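Shared Rooms Deserve Fixed Places
Marichka Kuzmenko, Plorkamance

Our institution has debated whether shared workrooms should be cleared at the end of each day. In my view they should not. A bare room tells the next group nothing, and each morning begins with a search for cables.

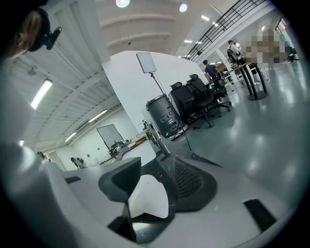
Fixed places would serve us better than empty floors. Members should agree where each large item stands and leave it there. A light panel on a slim stand, with a barrel behind it and office chairs nearby, is no disorder if all users expect to find it so. I ask that the rule be revised before December.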